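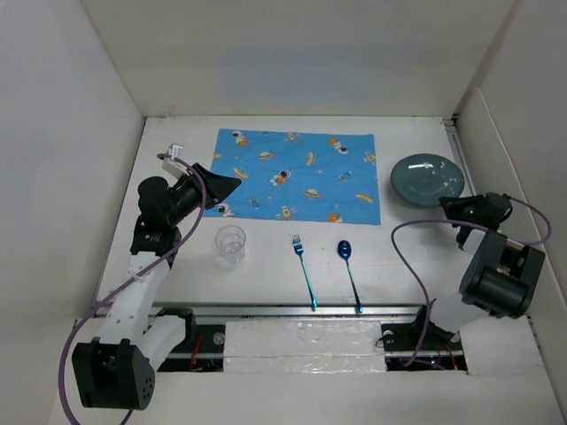

## 1. 사업 개요

본 보고서는 Lernis 재단의 지원으로 추진 중인 「Stanville 지역 아동 급식 환경 개선 사업」의 중간 추진 현황을 보고하기 위하여 작성되었다. 보고 기준일은 2018년 9월 23일이며, 사업 착수 시점인 5월 이후의 실적을 대상으로 한다.

사업의 주요 내용은 다음과 같다.

- 방과 후 돌봄 시설의 저녁 급식 제공 확대
- 급식실 식기 및 식탁용품 교체
- 조리 종사자 위생 교육
- 보호자 대상 식생활 안내 자료 배포

## 2. 추진 실적

### 2.1 급식 제공

기준일 현재 저녁 급식을 정기적으로 이용하는 아동은 323명으로, 협약서상 1차 목표인 300명을 상회하였다. 다만 신규 이용 아동의 상당수가 시내 중심부 시설에 집중되어 있어, 외곽 시설의 이용률 제고가 과제로 남아 있다. 외곽 시설의 경우 귀가 차량의 운행 시각이 급식 종료 시각보다 이른 점이 주된 원인으로 파악되었으며, 현재 운수업체와 시간 조정을 협의하고 있다.

### 2.2 식기 및 식탁용품

식기류는 Kleinschmidt사를 통하여 총 1,122점을 구매하였다. 구매 품목은 접시, 대접, 컵 및 아동용 식탁 매트이며, 색상과 무늬는 시설별 의견을 수렴하여 결정하였다. 저학년 시설에서는 우주를 주제로 한 그림 매트에 대한 선호가 높았고, 고학년 시설에서는 무늬가 없는 제품을 요청한 사례가 많았다. 납품은 두 차례로 나누어 이루어졌으며, 1차 납품분 중 파손이 확인된 대접은 전량 교환을 완료하였다.

### 2.3 위생 교육

조리 종사자 교육은 식재료 보관, 교차오염 방지, 알레르기 유발 식품 표시의 순서로 진행하였다. 교육 이수 기록은 Nodix 관리 시스템에 등록하고 있으나, 일부 시설에서 입력이 지연되어 이수율은 본 보고서에 수록하지 아니한다. 확정치는 최종 보고서에 포함할 예정이다.

### 2.4 안내 자료

보호자용 안내 책자 600부를 인쇄하여 각 시설에 배부하였다. 가정에서 활용할 수 있는 식단표와 알레르기 신고 절차를 수록하였으며, 신고서 양식은 책자 뒷면에 첨부하였다.

## 3. 예산 집행

식기 구매비와 인쇄비는 계획 범위 내에서 집행을 완료하였다. 급식 재료비는 여름철 채소 가격 상승으로 월별 계획액을 초과한 달이 있었으나, 예비비의 전용 없이 품목 조정을 통하여 대응하였다. 교육비 잔액은 하반기 보수 교육에 사용하고자 하며, 이에 대한 재단의 승인을 요청한다.

## 4. 향후 계획

1. 외곽 시설 귀가 차량 운행 시각 조정 협의 완료
2. 교육 이수 기록 입력 지연 시설에 대한 개별 점검
3. 보호자 만족도 조사 실시 및 결과 분석
4. 겨울방학 기간 급식 운영안 제출

겨울방학 급식 운영안에는 방학 중 휴관하는 시설의 이용 아동을 인근 시설로 연계하는 방안과 이에 따른 추가 인력 소요를 함께 제시할 예정이다.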